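Bench helper wanted for small parts kitting, Hostosham workshop, part time

Hi, I'm Yolanda Tamayo and I run the kitting bench at Illel. We put together build-it-yourself gear kits that go out to schools, hobby clubs and the odd grandparent who wants to show a kid how a clock works. There are two of us on the bench right now, me and Othmane Ouazzani, and with the fall orders coming in we badly need a third pair of hands starting in August.

The job is sorting, checking and packing small parts. You take a tray of gears, plates, rods and spacers, lay them out on the mat, look each one over, and pack the good ones into the right bag. A full Cemdale kit (that's our big one) has 416 pieces in it, so you can imagine what a missing gear does to somebody's weekend. The smaller Akpan kit has 200 and is where everyone starts. I'd expect you to be on Akpans for the first couple of weeks, maybe longer, no pressure.

The bench itself is white with dark mats on top, and I'm a bit fussy about those mats. White parts show up beautifully on a dark surface and you can spot a chipped tooth or a bit of leftover plastic without squinting. On a bare white table the same gear just disappears, and then it's on the floor, and then it's in my shoe. So parts stay on the mat, please! They get scuffed and a little dusty with use, and wiping them down is part of the shift too.
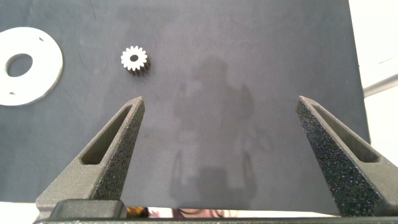
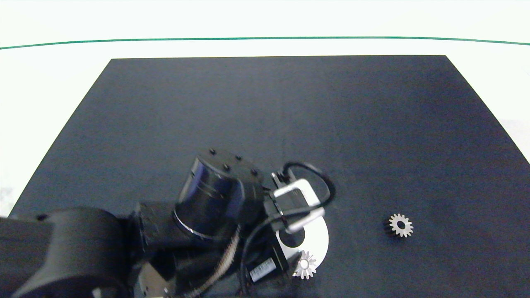 White parts on the dark mat at the bench. There's one small gear in the first photo and two in the second.

What you'd be doing most days:

Checking gears for chipped teeth and blocked center holes
Checking that the plates lie flat and their holes are clean all the way through
Matching parts against the kit sheet and bagging them
Labeling bags and stacking them on the outgoing shelf
Putting leftovers back in the right drawer (the right one!)
Telling me when something is running low, before it's gone

You don't need any experience with this kind of work. I came from a bakery and Othmane used to fix bikes. What helps is decent close-up eyesight (glasses are fine, I'm blind as a bat without mine), fingers that don't mind fiddly things, and being okay with doing something slow and careful for a few hours. If you like jigsaw puzzles or you've ever sorted a button jar for fun, I think we'd get along. You should also be comfortable reading a parts list in English. The handwriting on the older ones is mine and I apologize in advance.

Hours are 9:30 to 2, four shifts a week, and we can talk about which ones. School pickup is no problem, Štefánia Urban in the office set up the schedule around hers and it works well for everybody. Pay is $17 an hour from the first shift, training included. Breaks are paid. There's a kitchenette with a good kettle and a bad microwave.

You'd be sitting for most of the shift. The stools go up and down, and if you'd be happier standing, tell me and I'll clear you a spot at the high counter. Nothing heavy gets lifted at our end; finished boxes go out with Jhosep Valderrama, who handles shipping and likes to do his own stacking. Long hair tied back, no dangly bracelets, and closed shoes. Wear whatever else you like.

The position runs through the end of the year to begin with. I'd love to keep the right person on after that, but I can't promise it until we see the spring orders, and I'd rather say so now.

To apply, drop a note at the front desk in Hostosham or send it to Modupe Oyewole through the contact form on our jobs page, with "bench helper" in the subject line. A few sentences about yourself is plenty. Tell us when you could start, which hours suit you, and something you've made, mended or taken apart. A resume is welcome if you already have one, but please don't write one just for me.

If it looks like a fit, I'll invite you in for a paid trial of 2 hours. We'll pack an Akpan together, you can ask me anything you want, and you'll hear back from me by the end of that week either way.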